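Chapter 6
When the Arm Doesn't Stop

I learned most of what I know about robot faults from one bad run, so I'm going to start there and get to the theory afterwards. If you'd rather have the theory first, skip to section 6.2, I won't be offended.

The job was called Otance. We had a simulated flat, a two-armed robot and a very dull sort of task: go to a surface, take hold of a small thing, lift it, put it somewhere else. One of the things was a little framed picture lying flat on a speckled worktop. Thin, light, no handle, and set down at an angle to the edge (my idea, sorry). We ran 1,000 tries overnight and I went home feeling very pleased with myself.

In the morning 200 of them had ended with the fingers driven hard into the stone. The arm had come down over the picture with the gripper open, just as it should, and then kept on coming down!

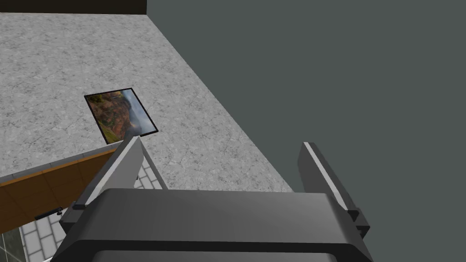
6.1 What the log told us

My first thought was the camera. It's always my first thought, and I'd like you to grow out of it faster than I did. I spent a whole November morning checking the camera settings and they were fine.

Sumeya Assefa, who ran the Stakcombe lab at the time, made me print the height readings instead. I've still got them. In a good run the number drops, slows down and holds. In a bad run it drops and then freezes at the same value, over and over, while the arm is still moving. The sensor had stopped talking and our program was quite happy to believe the last thing it had heard. We call this a stale reading, and you'll meet it again in chapters 8 and 11.

The fix was small. Every reading now carries the time it was taken, and if it's older than 200 milliseconds the arm holds still and asks for help. We ran the whole lot again and didn't lose a single one to the worktop.

Then I did something daft, and I'm putting it in print so that you'll remember it. I had only added the check to one arm. The other still had the old code, and the next set of tasks used both of them, in a room with far more to bump into: a tiled wall on one side with a picture hung on it, a long white table on the other with a board, a tray and all sorts on top.

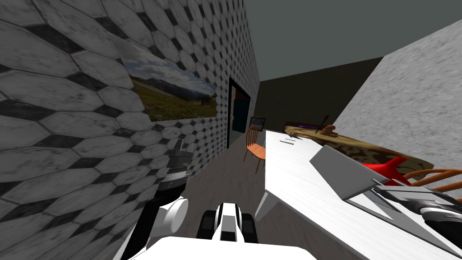
Page 117

Have a think about how close the left gripper is to that wall. With a fresh reading there's room to work. With a stale one the program can believe there's plenty of space long after the space has gone, and a wall is a good deal less forgiving than a cushion.

So, before you read on, get out the safety sheet you wrote for chapter 5 and add a line for each sensor, on each arm:

How old may this reading be before we stop trusting it?
What does the arm do while it waits?
Who is told, and how?

Keep the sheet handy. We'll need it in 6.2, where we pull the plug on a sensor on purpose and watch what the arm does next.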